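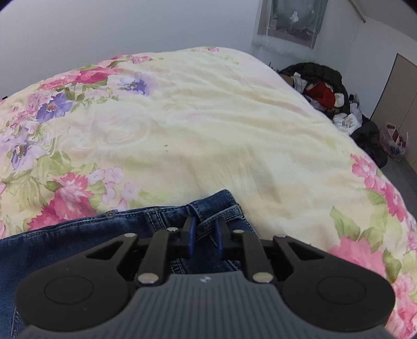
3.2 Vorbereitung der Hose vor dem Falten

Denim in Körperbindung besitzt eine deutlich höhere Biegesteifigkeit als Maschenware und behält eine einmal gelegte Knickkante auch unter geringer Auflast. Fehler beim Auslegen übertragen sich deshalb auf jede weitere Lage. Kritisch ist der Bundbereich, in dem Bundstreifen, Passe und Gürtelschlaufen übereinanderliegen. Ein typischer Befund ist die umgeschlagene und verdrehte Gürtelschlaufe, wie bei der blauen Jeans auf der geblümten Bettdecke; die Doppelnaht der Schlaufe ist dort gut zu erkennen, der Stoff nahe dem Bund wirft Falten. Eine solche Schlaufe wird vor dem ersten Faltschritt aufgerichtet und flach in Richtung Schritt gestrichen. Bleibt sie verdreht, entsteht im Stapel eine punktuelle Erhebung.

Unterlage: Eine gesteppte oder gefüllte Decke gibt unter Druck nach. Zum Ausstreichen von Hand genügt sie, für maßhaltiges Falten ist eine feste Fläche vorzuziehen. Wird dennoch auf dem Bett gearbeitet, ist die Decke vorher straff zu ziehen.

Arbeitsfolge (Grundform, lange Hose):
1. Knopf und Reißverschluss schließen, Taschen leeren.
2. Taschenbeutel nach innen legen und glatt streichen.
3. Gürtelschlaufen prüfen und ausrichten.
4. Hose am Bund fassen, einmal ausschlagen, mit der Vorderseite nach oben ablegen.
5. Ein Bein auf das andere legen, Seitennähte auf Seitennähte. Die Schrittspitze wird zur Mitte eingeschlagen.
6. Saum bis knapp unter den Bund führen.
7. Das Paket je nach Fachtiefe halbieren oder dritteln.

Sitzfalten und Auswaschungen an der Hüfte (engl. whiskering) sind meist Teil der Veredelung und werden nicht ausgestrichen. Kontrastnähte eignen sich als Bezugslinie, sofern das Bein nicht verzogen ist.

3.3 Stapelung

Im Übungsregal Trandwood (Fachbreite 900 mm) werden je Stapel höchstens 8 Hosen abgelegt, die Faltkante zeigt nach vorn. Die Bundseite wechselt von Lage zu Lage, damit sich die Materialstärke verteilt. Zwischen den Stapeln bleiben 2 cm frei.

Übung bis Mai: Arbeitsfolge an einer eigenen Hose durchführen, Paketmaß vor und nach dem Stapeln notieren. Protokollbogen 2536 verwenden, Abgabe bei Gleice Assunção.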